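Notebook – chores bench, Prellby room
22/06/2018

Picking up where the last entry stopped, which was me complaining about socks. Socks are on hold. This week is all putting-away: things into boxes, things out of boxes, lids if we get to lids (we didn't get to lids).

The question Modupe Bassey wrote on the whiteboard in November is still up there: "Would you let it tidy your kitchen?" Back then I wrote "ha" underneath. I've now crossed out "ha" and written "one drawer, maybe", and I'm pretty excited about that!

Numbers first, before I lose the sticky note. Ran the arm on the pick-and-place chore, 70 tries, same pile of small household stuff every time, fresh jumble between tries. It got the thing into the box and let go cleanly on all but 8. In the spring I would have been happy with half that. The 8 are worth more to me than the rest, so, as far as I can sort them:

- mostly rim trouble. The fingers come in low, touch the rim, and the box slides away. Then the arm does everything else perfectly, over bare table.
- a couple of round objects that squirted out of the grip right at closing. Round things are still mean. Slower close helps, slower close also makes the whole chore take forever.
- one where it picked up two things stuck together and put both in. I marked it as a miss, Modupe says at home she'd call that a bonus. Left it as a miss.

Timing: still slow. A person clears the same pile while the arm is thinking about the second item. I don't mind slow for a chore that can happen while you're out. I do mind slow at Skurkau, where the packing line people want parts dropped into trays at a walking pace, and I told them so on the phone. They were nice about it. They also said they'd take a slow machine on the night shift if it never needs a babysitter, and that's a different problem from speed and I think a more interesting one. Write this up properly for them.

Things changed on the bench since last entry:

Swapped the finger pads for the softer Mahrous ones. Big difference on anything smooth. They pick up lint like crazy, wipe between runs. Wiping is now on the checklist by the door, please tick it.

Lowered the approach height, then raised it again. Notes on this are a mess, see the back pages, the value in the config file is the right one.

Control software is on the newer Vustness build. The old one dropped the wrist position now and then when the load was high. Haven't seen it happen since, but I haven't tried to make it happen either. Somebody should try to make it happen.

Demonstrations: we're at some 1,000 clips of people doing the putting-away by hand, and the variety is finally getting good. Early on everybody reached in the same way, from the right, straight down, and the arm learned exactly that and nothing else. Now we have sideways reaches, reaches over the front wall, left hand steadying while the right hand works, left hand doing nothing at all. I spent most of the afternoon watching them back and it is surprisingly good television. You start noticing how much a person does without thinking – the little pause above the rim, the wrist turning before the fingers open. The arm has started doing the pause! We never asked for the pause. It came along with the clips.
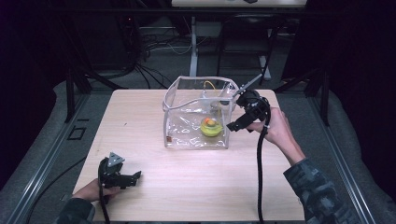 Can a machine put things away by itself in an ordinary home yet?

For one kind of object and one box that stays where you left it, close to it. For a whole kitchen with drawers, bags, pets and somebody moving the box halfway through, it still needs a person nearby, and I'd guess it will for a good while.

Clear boxes deserve their own page. The depth reading goes funny on see-through walls, so the arm has to get by on the rim and whatever is inside. A strip of tape along the edge would fix it today, but no household is going to tape its boxes for us, so I'd like to leave the tape off and see how far more clips get us. Modupe disagrees and wants a taped run for comparison. Fair. We'll do 70 taped, 70 bare, same pile, same pads.

Next:
taped/bare comparison
slower close on round things only, if the software will let me switch by object
lids (!!)
ask Skurkau to send trays, the real ones with the scuffs
find out who has the good stopwatch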